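About Okarel

Snacks, mostly. Okarel is a small-batch food company and a review site that kind of grew out of each other. We make granola, nut butters and a couple of crunchy spreads. We also eat everybody else's and write about it. Been at it long enough to have opinions on freeze-dried strawberries (fine in cereal, awful in a spread, they go chewy by week two).

How it started

Agathe Maillard was baking granola at night in a shared kitchen and selling it out of a cooler at the farmers market. Farzad Zamani bought a bag, came back the next Saturday market and told her the raisins were a mistake. They were. She took them out. He started writing up what he ate that month, cereals, bars, weird limited edition cookies, and sending it to friends as an email. The email got to 131 people and someone asked where they could buy the granola he kept mentioning. So that was that, more or less.

First label said "Okarel Granola, 12 oz" and had the allergen line in the wrong place. Reprinted. Second label peeled. Third one is what you see now, more or less, with a darker green.

What we make

Jiretti is the flagship. Hazelnut butter with crushed wafer in it. Took 35 test batches to get the wafer to stay crisp and even now we tell people to eat it within a month of opening. Store upside down for the first day, the oil settles better. Don't put it in the fridge, it goes like putty.

Clikis are the little clusters. Oat, puffed rice, brown butter, salt. Sold as a cereal but most people eat them from the bag in the car. Flavors right now: maple, cocoa, burnt sugar. There was a lemon one in March. It split the office right down the middle and it's gone for now. Please stop emailing about the lemon. (Or keep emailing, Agathe reads them.) 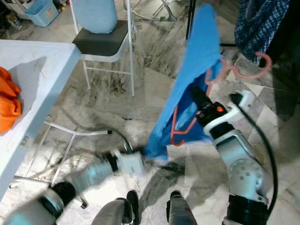 Lebrun is the new one, a plain toasted granola with nothing cute in it. Big flakes, low sugar, lots of pecan. It was supposed to be a private batch for a coffee shop that wanted something for their yogurt cups and then the shop's customers began asking for it by the bag. Comes in the big size only. The small size is on the list but the pouches are back ordered and we don't want to switch to the shiny ones.

We do seasonal stuff too. Gingerbread spread in winter, a peanut and pretzel thing when it gets warm. Small runs, usually 1000 jars, and when it's gone it's gone until next year. Sign up for the email if you care about that, it goes out the night before.

What we write about

Everything in the cereal aisle, basically. Also cookies, chips, toaster pastries, ice cream if we can get it home before it melts. Farzad does most of the reviews and he has rules:

Buys it himself. Full price, regular store.
Eats it dry first, then with milk.
Goes back to it the next day, because the first bowl of anything sweet tastes good.
No number scores. He did scores for a while and readers argued about the scores instead of the cereal.

We don't review our own products. That'd be silly. We will mention them, obviously, it's our website. 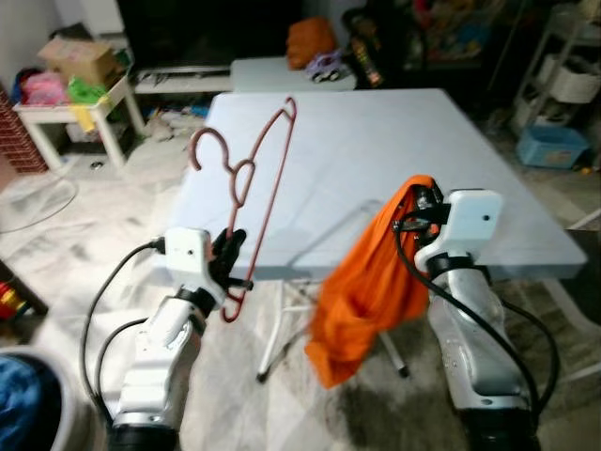 Red wire hanger over a white folding table.

If a brand sends us something for free we say so at the top of the post. Most of the time we give the box away unopened. We don't take money for reviews and we don't do that thing where a post is an ad but it's worded so you can't really tell. If there's an ad it says ad.

Requests are welcome. Regional stuff especially, the grocery chains near us are pretty boring. A reader mailed us a rye cracker with caraway and chocolate on it and it's still the most talked about post on the site. Half the comments think we made it up.

How we make it

Everything gets baked on sheet pans, low oven, stirred by hand. Nuts are toasted the same day they're ground. Grinding is in small amounts because the machine heats up and the butter starts tasting flat, so you have to stop and let it cool. Slow. Annoying on a Jiretti day.

Oats come from one mill and we've stuck with them even when the price went up. Hazelnuts vary. Some years they're great, some years you're sorting through a lot of dusty little ones and the color of the batch comes out darker. It's safe, it's just darker. We put a note in the box when that happens.

Salt is the thing people ask about most. We use more than you'd expect and add it in two goes, half in the syrup and half right when the pan comes out. The second half is what you taste.
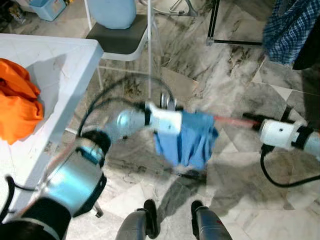

Allergens, since we get this every week: peanuts, tree nuts, wheat, milk and soy are all in the same kitchen. We clean between runs but we can't promise anything is free of anything. If you have a serious nut allergy please don't buy from us. Really. Read the reviews instead, and check the label on whatever it is.

The Clikis don't have gluten ingredients apart from the oats, which are not certified, so we don't call them gluten free. Will update this page if that changes.

Who works here

Agathe Maillard, founder, recipes, ovens. Grew up on buckwheat crackers and salted butter. Will not discuss raisins.

Farzad Zamani, reviews, the email, orders, also the phone. Wrote restaurant listings for a local paper before this. Favorite cereal is plain corn flakes and he gets teased for it.

Plus 3 part-timers who bake and pack, more in November and December. We're usually hiring for the holidays, see the jobs page. Early shift starts at 5 a.m. and yes you get breakfast.

Where to find us

Online, mainly. Orders go out twice a week, and in hot weather we hold anything with chocolate untill it cools off. You'll get an email if yours is being held. If a jar shows up broken send one photo and we'll replace it, no need to mail the glass back.

Some small grocers carry Jiretti and Lebrun. The list is on the stores page and it's a little out of date, so call ahead. If your store isn't on there and you'd like it to be, ask them for a case order form or have them write to us. Works better coming from a customer than from us.

Market stall is spring through fall, mornings, near the bread people. We bring broken Clikis in paper bags for cheap and those go by 10 so come early. Cash or card both fine.
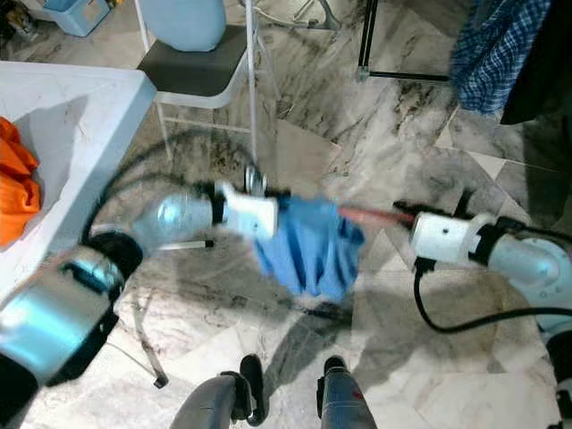 Getting in touch

Email is best. Farzad answers in the afternoons, usually same day, slower around the holidays. For wholesale put "wholesale" in the subject line and say how many stores and wether you need cases or bulk. For review suggestions just say the name of the snack and where you found it, a picture of the box helps.

Recipe questions go to Agathe. She'll tell you how to fix a granola that won't clump (more egg white, don't stir it in the last ten minutes, leave it alone till it's cold) but she won't give out the Jiretti one. People have tried.

Returns: unopened bags and jars, within a month. Opened ones we can't take back but if you hated it write and tell us what was wrong with it. We do change things.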